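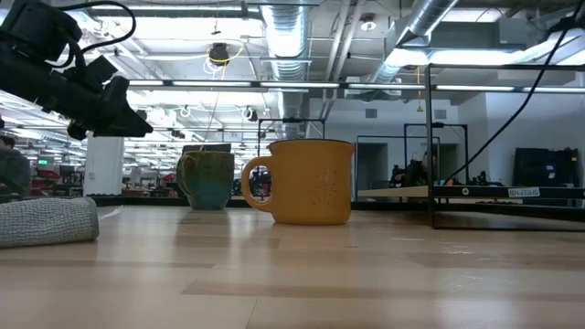 Kandulstead Gripper Comparison: Frequently Asked Questions

Which grippers are being compared?
Two: the Carré parallel gripper and the Kakomix tapered-finger gripper. Both mount to the same wrist flange with the same adapter plate.

Why mugs?
A handle gives the gripper a second place to hold. Wall grasps and handle grasps are logged separately. The two mugs differ in size, and glazed surfaces slip more than the plastic cups used in June.

How many trials are in the current set?
524 with Carré and 523 with Kakomix. One Kakomix trial was dropped after a controller fault.

How is a trial scored?
The mug must leave the table, hold for the full dwell time and be set down upright. A regrasp counts as a failure. Of the Kakomix trials, 393 passed on the first attempt. Carré scoring is not finished.

Does the table surface affect the results?
It affects the camera more than the grasp. A glossy tabletop reflects the overhead lights, and the depth map can drop out near the base of a mug. Mask the reflections before running pose estimation.

Can I use my own controller?
Yes, if it accepts joint position commands. The Baloscombe driver is the only one we support – others need their own gripper timing file.

Where should the cable loop go?
Over the arm, with enough slack for full wrist rotation.

Who maintains this page?
Malou Thoroddsen. Send controller questions to Helmut Seidel.

Last updated August 5, 2025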